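Speaker notes, Tuesday session, Birkolness kitchen staff and guests
Odette Coste

Say good morning, then get straight into it. I've been at Birkolness nine years, most of them with my sleeves rolled up, so I'm talking as someone who knows what a pile of lunch dishes does to your wrists!

Ask for a show of hands: who has swapped a shift to dodge the sink? (Wait for it. There'll be plenty.)

We serve 200 lunches on a full day. Mava, our two-armed setup from Truvari, takes on part of the washing up in the small kitchen, and I still get a kick out of watching it.

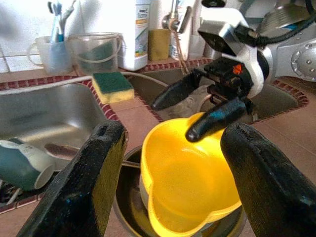

Staff Talks, No. 12, p. 9

Point out the yellow bowl with the wavy rim, tilted in the dark pot, and one finger of the far arm right on its edge. Anyone who has pulled a bowl out of a pot knows that's a fiddly job. Mention the mug on its side in the left basin too.

Now the people part, and slow down for it. The roster changed in January. Texier's team moved two hours a day from the sink to prep, and they asked for that themselves. There's new work as well: someone has to learn how to pause the arms, sort out a jam and write up the fault. We pay a higher rate for it, and I fought hard for that.

Be fair about the grumbles. Some people miss the chat at the sink, and I do too.

Finish by 10:40 and take questions.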